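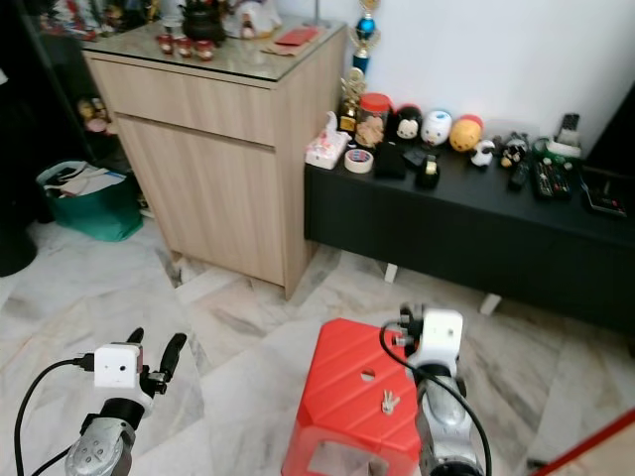 Le club de robotique Primlow qualifié pour la finale de juin

Zirbridge, le 28 avril 2019. Le club étudiant Primlow annonce sa qualification pour la finale du concours interécoles de robotique domestique de Femambridge. L'équipe, composée de 18 étudiants et encadrée par Guoqing Jia, a obtenu 726 points à l'issue des épreuves régionales.

L'épreuve retenue par le club porte sur la manipulation de petits objets du quotidien en intérieur, dont une clé posée à plat sur un tabouret, au moyen d'un robot à deux bras. Chaque équipe finaliste disposera de 5 essais.

Le règlement de la finale est disponible auprès du secrétariat du club, bureau 1232.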